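Chore machine walk-round, upstairs office at Brudham: the checklist, with my comments

I do this one every January, and I've decided to put the whole thing up this time, scribbles included, as three people asked how you judge whether a machine is ready to tidy a room with people in it. The list is my own. It began as a photocopied sheet from Hye-jin Seol, who used to inspect lifts and has firm views about pinch points, and I've bolted bits on ever since. Birutė Ķēniņš came round with me and held the other pen. Where we disagreed I've said so.

Marks are Yes, No, Partly or Not tested. No half marks, Birutė, I saw what you did on item 4.

The chores on the card were: dust the table and put everything back, water the plant, tuck the chairs in, pick up litter, shut the window at the end of the day. That's it. My nephew could do it in ten minutes if you paid him.

PART ONE: THE ROOM

1. Is the floor level and free of trip points?
Yes. Lovely floor for wheels, this, no rugs and no thresholds until you get to the door. I walked it in socks, which is the proper way (Hye-jin's rule) and you'd be amazed what you find with your feet.

2. Can the working area be kept clear of people during a run?
Partly. There's a door and it shuts, but the kettle is on the wrong side of it. I propose moving the kettle. Birutė proposes a sign. We've had the sign conversation before, and I have never once seen a sign beat a cup of tea.

3. Is there anything overhead that a raised arm could strike?
Partly. Plenty of pipework up there, and there's a cable hanging down that I'd like clipped up before anything tall goes near the window. Most household machines I've met can't reach that high anyway, but the Vukico one has a telescopic mast and it does get ideas. Action: clip the cable. Owner: me, apparently.

4. Is the lighting steady enough for the cameras?
Yes from me, Partly from Birutė. She's worried about the big window. On a bright day the glare flattens everything near it, and a white thing on a white table in front of a white sky is just about the meanest test you could set. Fair point! I still say Yes because there are strip lights and there's always the option of waiting for evening. Run the table jobs after 4 pm if in doubt.

5. Are the emergency stops within reach of both the operator and a bystander?
Yes. Tested both. The second one is stiff and wants a drop of something.

PART TWO: THE MACHINE

6. Do the fingers stop when they meet something soft?
Yes, on the foam block, on the sponge and on my own thumb, in that order. The Vukico let go of my thumb very politely. I'd still not want a small child near it.

7. Does it hold its load if the power goes?
Partly. It held the watering jug and drooped. Drooping a full jug over a table is not what I'd call holding. I've asked for this to be looked at and I'll ask again.

8. Are there exposed gaps where hair, sleeves or lanyards could catch?
No at the wrist, Yes at the base, where a cover has gone missing. I know where it went, it's under a sofa at Liepiņa, where they had the machine before us and were a bit free and easy with the screwdriver. Not to be run with the cover off. I've put tape over it and written on the tape.

9. Can someone who isn't an engineer stop it, restart it and send it home?
Partly. Stop, yes. Restart took Birutė three goes and she reads manuals for pleasure. The menu has a setting called Resume and another called Continue, and they do different things. Why?

10. Is the noise tolerable for a working day?
Yes. It hums. You get used to it, like a fridge.

PART THREE: THE CHORES

We ran 81 attempts over the week, mixed up so it couldn't get into a groove. It finished 49 of them without a human stepping in. I was pleased with that until I remembered that if I finished 49 out of 81 of my own jobs I'd be having a quiet word with somebody. Anyway, chore by chore.

11. Chairs tucked in.
Partly. Good at pushing, poor at turning. An office chair on castors is a slippery customer, you nudge it one way and the seat swings off another. It got there in the end most times, with a lot of shuffling, and on one go it chased the chair halfway to the door. Nothing broken. Safe, but slow, and I'd have done all of them with my hip on the way past.

12. Table dusted, objects returned.
No. And I wanted this one to be Yes so badly! It can wipe a bare table beautifully, better than me, it does the corners. Give it a table with things on and it goes to pieces. The trouble isn't picking up. It can lift a small box all day long. The trouble is remembering how the thing was, which way it faced, whether it was standing or lying, whether it was on top of something else. A picture frame stood upright with a book tucked underneath is a proper puzzle. Move the book and the frame goes over. Move the frame first and you've got to know to put the book back first. People do that without looking.

13. Plant watered without spilling.
Partly. See item 7. It pours steadily but has no idea when to stop, so Birutė measured the water out beforehand, and at that point I'd argue she was the one watering the plant.

14. Litter picked up.
Partly. Balled paper, yes. A flat scrap, hardly ever, it skates it along until it hits the skirting board. Hye-jin says the answer is a hoover and she's right, but the question on the card was about fingers.

15. Window shut and latched.
Not tested. I wasn't happy letting it put its weight on glass until item 7 is sorted. I did have a go at it myself with one of the hand grippers and it's harder than you'd think, you can't feel when the latch has bitten.

PART FOUR: THE DEMONSTRATION SESSIONS

Same list for the people side, where the chores get shown by hand with the grippers and the machine learns from that. These get inspected less than they should, in my view. A person is in there for hours at a stretch and they tire.
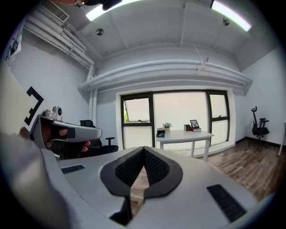 Item 16: both hand grippers up, table and window behind.

16. Grip surfaces sound?
Yes. Ran a fingernail along all the ridged pads and nothing lifted. Give them a wipe at the end of each session, please, they get grubby.

17. Can two grippers be used without the knuckles clashing?
Partly. If you both reach for the same small thing you'll get a rap. I've said to agree who's going in first, out loud, and feel silly about it.

18. Markers clean, flat and firmly fixed?
Yes. Keep your thumbs off the printed side. One corner was a touch loose on the spare and I've put it in the drawer with a note on.

19. Regular breaks?
No. The card says every half hour and the log says otherwise. Birutė did 302 demonstrations in the last block and her wrist was telling her about it by the end. I've set a kitchen timer. It is very loud and I'm not sorry.

20. Spectacles, hair and sleeves?
Yes. Glasses are fine to keep on. Long hair back, cuffs rolled, lanyards off.

SO, CAN IT DO THE CHORES YET?

Bits of them. If you want a bare surface wiped or a ball of paper moved, then yes, and I'd leave it running in the next room. I would not leave it running with my own things on the table. The Flovton people, who have one in a workshop fetching and stacking trays, get on much better with theirs, and I think that's down to the trays. Every tray is the same and lives in the same slot. A home or an office isn't like that, somebody has always moved the plant.

Hye-jin reckons we'll tick item 12 in two years. Birutė says five. I've written both down on the back of the card and we'll see who buys lunch.

ACTIONS BEFORE THE NEXT RUN

Clip up hanging cable (me).
Oil the second stop button (me again).
Get the base cover back from Liepiņa, or a new one. No running until it's on.
Droop on power loss: report back from Vukico wanted in writing.
Kettle: move it. Birutė to try the sign for 6 days first, then I get my way.
Timer stays.
Rename Resume or Continue, don't mind which.

Next walk-round once the cover's fitted. If you use the list yourself, change whatever you like, but keep the socks one in.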